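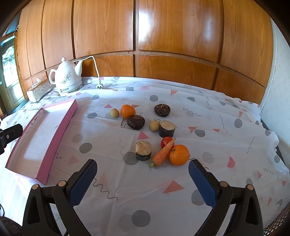
Table linen and mixed produce: notes from the Harport kitchen

Several members have asked how we keep the printed cloths usable when fruit and root vegetables are handled on them at every session. The short answer is that we sort before we wash, and we wash before we cut. The longer answer follows, with the settings we now use.

Cloths

The Harport kitchen holds 13 cotton cloths, all bought from Grunent. Pale printed cotton shows soil straight away, and for sorting work this is useful. Grit under a carrot can be seen and wiped up before it is rubbed into the weave. Shake the cloth outdoors first, then brush it along the weave with a dry brush. Do not wet a soil mark until the loose matter is off.

Wash at 40 degrees with an ordinary powder. Citrus oil from orange peel leaves a faint ring that does not show until the cloth is ironed, so check the middle of the cloth against a window while it is still damp. Treat any ring with washing-up liquid and leave it for an hour. Tomato should be rinsed from the back of the cloth with cold water. Iron on the reverse side only. Prints ironed face up have started to dull at the folds.

Sorting order

Soft items come off the table first. Cherry tomatoes split under very little weight and should never share a tray with roots. Oranges and tangerines can go together, but take out any with a soft patch near the stem. Longans and other thin-shelled fruit need a shallow container in a single layer. Carrots and dark-skinned roots go last, unwashed if they are to be stored and washed if they are to be used the same day.

Cut roots are a separate case. A cut face dries quickly in a warm room and becomes pale and crumbly. Stand short sections upright on a flat end while sorting so that they do not roll and so that one face stays clean. Before cooking, trim a thin slice from each exposed face. Sections that are to be kept overnight should be wrapped individually and placed in the lower drawer of the Maruyama fridge.

Trays

A shallow tray with raised sides is enough for most of this work. Keep it at one side of the table with one end towards the person sorting, so that items can be moved across without reaching over the rest. Deep bowls hide damaged fruit at the bottom and we have stopped using them for this stage. Trays go through the dishwasher on the short programme. Dry them fully before stacking.

Weights

The kitchen scale was checked against a 100 g test weight in December and read correctly. The last mixed batch of roots came to 598 g before trimming. Please enter the weight before trimming in the left-hand column of the log and the weight after trimming in the right. Several entries have these reversed.

Supplies

Stuline no longer stocks the soft table brushes. The two remaining are in the drawer beneath the sink and are for dry use only. Vegetable brushes are kept on the hook by the back door.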